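学生社团周边与活动票务课程项目报告：预售票到底替谁省了时间

发布于 20/01/2025　　作者：活动管理专业 第二小组

本网站使用 Cookie 以改善浏览体验。继续浏览即表示您同意我们的使用条款。［接受］［管理设置］

一、为什么选这个题目

选题的时候，老师给的方向是“节庆活动的入场体验”。班里多数小组去做了社交媒体宣传和打卡点设计，我们选了预售票，原因不太高尚：去年七月校外那场河岸夜市音乐会，我们组四个人有三个买了预售，结果在换手环的地方站得比现场买票的人还久。主办方的海报上写的是“预售免排队”。我们想弄清楚这句话里有多少是真的。

需要先说明，本报告不打算证明预售没有用。对主办方来说它显然有用，钱提前到账，人数提前知道，饮料和安保可以提前订。我们怀疑的只是写给观众看的那一半。

二、研究对象和方法

我们跟的是学院合作的室外活动“Gatel 草坪音乐节”，冬季小规模场，只开一个下午加一个晚上。票务系统用的是 Zodari，手环由 Prumo 供应，现场志愿者排班用一个叫 Shim 的表格工具。三家都是主办方原本就在用的，我们没有参与选择，也没有拿到任何折扣。

数据有两部分。第一部分是计时：两名组员站在入口外侧，随机跟踪入场观众，从排到队尾开始按表，到手环扣上为止。有效记录149条，预售和现场购票的都有。第二部分是问卷，散场时发放，收回70份。问卷的质量我们自己也不太满意，晚上风大，很多人只填了前面几题就走了，开放题基本是空白。

原计划还要采访主办方的票务负责人，约了两次都没有约成，后来对方用邮件回了几句，大意是“整体运行良好”。这封邮件没有放进分析。

三、入场流程是怎样的

按主办方的流程图，预售观众应该走左侧通道，出示二维码，扫码后领手环，入场。现场购票的观众走右侧通道，付款，领手环，入场。纸面上看，预售少了付款一步，应该更快。

现场的情况复杂一些。左侧通道的扫码结束之后，观众还要到同一张桌子前领手环，而这张桌子两条通道共用。右侧的人付完款也来到这里。也就是说，预售省掉的是付款，而付款根本不是最慢的一步，最慢的是扣手环。Prumo 的手环扣件比较紧，志愿者要两只手操作，观众穿着厚外套还要先卷袖子。冬天办活动，卷袖子这件事居然没有出现在任何一份流程文件里。

下午人少的时候两边都没有队。傍晚开始，领手环的桌子前排成一团，左右通道在这里混在一起，先来后到全靠自觉。我们看到有预售观众拿着手机去问工作人员是不是走错了地方，得到的回答是“都在这边领”。
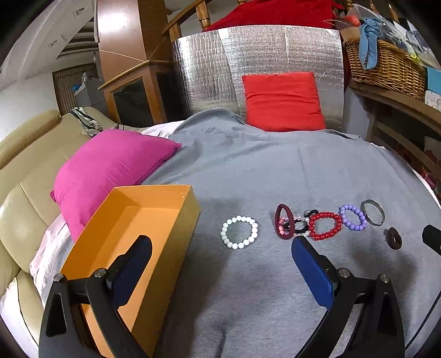
四、结果

先说计时。客流少的时段，预售比现场购票快，差别能看出来，但两种票都用不了多久，快的那一点对观众没有多大意义。傍晚的高峰时段，两种票的等待时间几乎重叠在一起，个别预售观众等得更久，因为二维码打不开。Zodari 的电子票需要联网加载，草坪上信号很差，票面转圈的时候后面的人只能跟着等。

我们在组内争论过要不要写一个平均值。有同学认为报告没有平均值不像报告。最后决定不写，理由是低峰和高峰的样本数量不均衡，我们下午记得多，傍晚人挤的时候反而漏记了不少，算出来的平均值会偏向好看的一边。这恰好也是我们怀疑主办方宣传数据的地方，自己再做一遍就说不过去了。

再说问卷。选择预售的人里，勾“价格便宜”的最多，勾“不用排队”的也不少。满意度部分，对价格满意的人明显多于对入场速度满意的人。有一位观众在开放题里写：“便宜是真的，快没感觉到。”我们觉得这句话比我们的图表清楚。

五、赠品的问题

预售页面还写着“指定日期前购票赠送限定帽子”。主办方备了312顶。领取点设在场地另一头，没有指示牌，入口处的志愿者有的知道，有的不知道。问卷里问了“是否领到赠品”，不少人的回答是“不知道有赠品”，其中包括符合条件的预售观众。

我们不清楚剩下多少，主办方没有提供。只能说，一个用来吸引人提前付款的赠品，到了现场要观众自己去找，很难说它是福利还是一行文案。

六、建议

建议写得比较小，大的我们也没有资格写。

领手环的桌子应当分开，预售一张，现场购票一张，哪怕预售那张只有一个人值班。目前的做法等于左右两条通道的分流白做了。

预售手环可以提前邮寄，或者活动前一天在校内发放。Prumo 的手环扣上就取不下来，提前发放会有转手的风险，这一点我们承认没有想到好的办法。

电子票页面应提醒观众截图保存。前提是 Zodari 的二维码允许截图使用，我们试过能扫，但不能保证每场设置都一样。

在解决以上问题之前，宣传里的“免排队”最好改成“免现场付款”。不好听，但是准确。

七、不足

只有一场活动，而且是冬季小场，结论不能直接搬到夏天的大型活动上。计时靠人工，按表的两位同学对“排到队尾”的理解在第一个小时里不一致，前面的一部分记录因此作废。问卷没有问观众的到场时间，导致满意度没有办法和高峰时段对应，这是设计时的疏忽，发现时问卷已经印好了。

另外，我们组是带着怨气开始做这个题目的，读者看结论时可以把这一点算进去。

读者评论

草坪边上的人：去了那场，帽子我真的不知道在哪领，看到这里才知道有帽子。

匿名：样本都是学生吧？校外观众带小孩的，慢的原因可能完全不一样，建议下次分开记。

quiet_river：做过手环发放，扣件紧是故意的，防止转让。不过卷袖子那段确实说到痛处了，手都冻僵了。

二年级路过：不写平均值老师没扣分吗？想参考一下。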